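Caring for Vinyl Records and Sleeves at Home

Revised 17th March

The following guidance is issued by the Gerley Music Library to members who borrow from the lending collection or who keep records of their own. The collection now holds 1463 albums, most of them popular song and folk recordings, and the methods set out below are those used by library staff.

Handling

Hold each record by its outer edge and its label. Fingers should not touch the grooves. Wash and dry your hands before you begin, and do not use hand cream until the records have been put away.

Remove the record together with its inner sleeve, then let the edge slide out against the palm. Return it with the opening of the inner sleeve facing upward, so that it does not line up with the opening of the jacket.

Dusting before play

Use a dry carbon fiber brush. Let the turntable run, rest the bristles lightly on the surface for 2 full turns, and draw the brush slowly toward the outer edge. Household dusters and paper towels leave lint and should not be used.

Preparing a work surface

Wet cleaning calls for a steady table with room on all sides. Clear away food and drink, and decide where each item will go before opening any bottle. Annapurna D'Souza, who supervises our cleaning room, advises members to set out tools in the order of use, with clean records kept well apart from those still waiting.

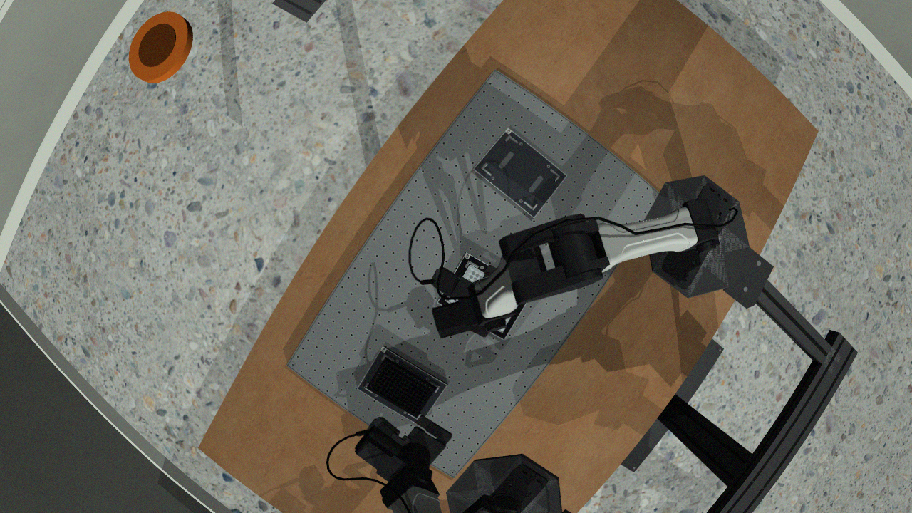
A wooden table with items spaced out on a perforated plate.

Wet cleaning

Mix a small amount of record cleaning fluid with distilled water in the proportion given on the bottle. Tap water leaves mineral deposits and is not suitable. Apply the mixture with a soft velvet pad, following the direction of the grooves, and keep the label dry at all times. Rinse with a second pad and plain distilled water.

Stand the record in a rack to air dry. Do not use a hair dryer or place the record near a heater – even gentle warmth may cause it to warp.

Old price stickers

Stickers on glossy jackets may be loosened with a hair dryer on its lowest setting, provided that the record has first been taken out. Lift one corner with a fingernail and peel slowly. Stickers on uncoated card are best left alone. Members have lost parts of printed lyrics in this way, and the damage cannot be repaired.

Storage

Store records upright, never in stacks, and allow no more than 12 to each divider. They should stand straight without being squeezed. Keep shelves away from windows, radiators and outside walls.

Lyric sheets and song booklets should be kept flat in a separate clear sleeve inside the jacket. Do not use adhesive tape on torn sheets.

Questions about borrowed records may be addressed to Themba Visser at the lending desk. Damage should be reported when the record is returned, and members are asked not to attempt repairs themselves.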